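Packed lunch scheme: changes from 28th April

The refill and return scheme at the Lindell building has been running since the start of the year, and the kitchen now has enough feedback to make some changes. Most of them concern the tubs and lids you borrow from the counter on the ground floor.

Tubs can now be kept for seven days instead of two. Several people on the early shift said they could not get back to the counter before it closed, and the shorter limit meant they paid the late charge through no fault of their own. Any late charges from April will be refunded to your canteen card.

Lids should come back with their tubs. We have a shelf of tubs that cannot be lent out for want of a lid, so please check desk drawers and the upstairs fridges.
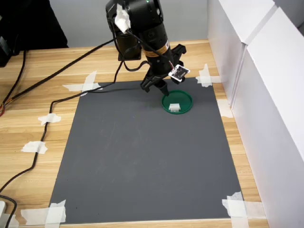 A round green lid on a dark grey mat.

Please rinse tubs before you return them. They go through the dishwasher again in any case, but dried rice and porridge block the filter and the machine then has to be stopped and cleaned by hand. If the sink on your floor is in use, the one beside the Dobos meeting room is usually free after 14:00.

The menu is changing too. Soup moves to the main counter and there will be a second hot dish without meat every day. The lentil bake stays. The fish pie comes off until the autumn, as too much of it was being thrown away.
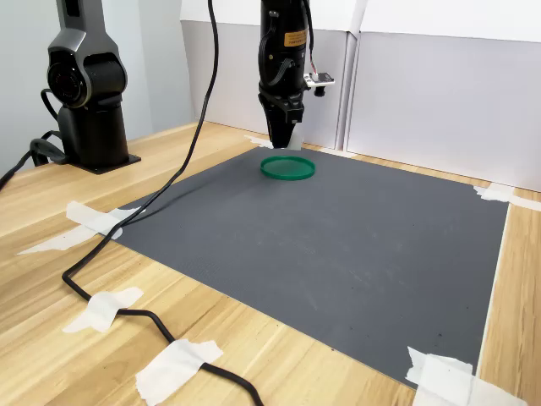
Prices stay the same for small tubs. Large tubs go up by 13p to cover the cost of bread, which now comes from Rornon bakery in place of the old supplier. Rolls are delivered at 7 each morning and can be bought on their own.

If you have an allergy and have not yet filled in the new form, please do so before ordering. Paper copies are at the till. Questions about the scheme or a refund should go to Lucía Vallejo in the kitchen office.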